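Clearance pricing after the November rush, what's your cut-off?

chowline_8
Posted 15/05/2022
We run a small online homewares shop and I've still got stock from the November sales sitting in the garage. 500 of the Clotia throws, to be exact. My partner wants to drop them to cost and be done with it. I reckon they'll move once it gets cold. Has anyone held seasonal lines over and come out ahead?

wudano_fan
Once, with candles. Never again! By the time I'd paid for storage I would've been better off giving them to the neighbours.

Wai-kit Chu
Depends on your colours. Neutrals keep, anything with a reindeer on it doesn't. I'd bundle two throws at a small discount and leave the single price alone — your regulars remember what they paid.

erno_store
Disagree with Wai-kit, sorry mate. Bundles just annoy people who want one. We cleared 2,000 mugs in 8 days with a straight markdown and an email to the list.

Wai-kit Chu
And what was your margin on those mugs?

erno_store
Thin, I'll give you that. But I got my shelves back and the cash went into winter stock.

chowline_8
All in neutrals, so that's something. Might do bundles for a fortnight, then mark down whatever's left. Cheers all, will report back.

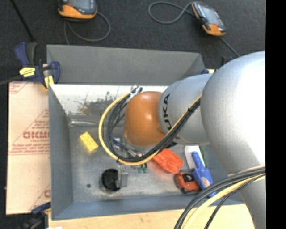
KUKA arm over a grey bin of small items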